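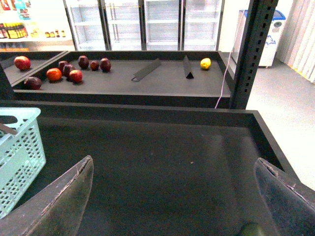 Drustholm (working title): progress report no. 3 to Evero, period ending March

Where we're at
Playable build went up Wednesday. 147 of 178 tasks closed, rest are mostly polish plus the harbour quest, see below. Second milestone is met as we read the agreement, tell us if you read it differently.

World art
Upper town finished. Harbour district blocked out and half textured. Colour pass on the marsh got redone twice, we weren't happy with the fog and the lantern light fought with it. Better now. Third biome (the quarry) cut down to a single zone so the art budget holds.

Gameplay
Boat handling in and feels good. Co-op works for two players, falls over with a third, usually on the ferry when someone rejoins. Fishing parked. Dialogue system moved onto Dremo, our in-house tool, took longer then planned and cost us most of a fortnight. Writers can now edit straight in the build though, so should claw some of it back.

Audio
Khan delivered the town and marsh themes. Harbour theme still to come. Placeholder gulls in the build, please ignore.

Testing
Closed test had 3 sessions. Main complaints: map hard to read, stamina drains too fast on stairs, controller menus skip an entry. First two fixed. Menu bug is logged.

Budget
On track apart from localisation. French quote came in $2000 over what we'd allowed. Proposing to cover it out of the trade show line, need a yes from you before we sign.

Risks
Ferry bug is the big one. If it isnt sorted by next report we'd ship the demo single player and add co-op later.

Next period
Harbour quest start to finish
Ferry rejoin fix
Save system, second pass
Store page copy and trailer storyboard

Updated schedule to follow seperately.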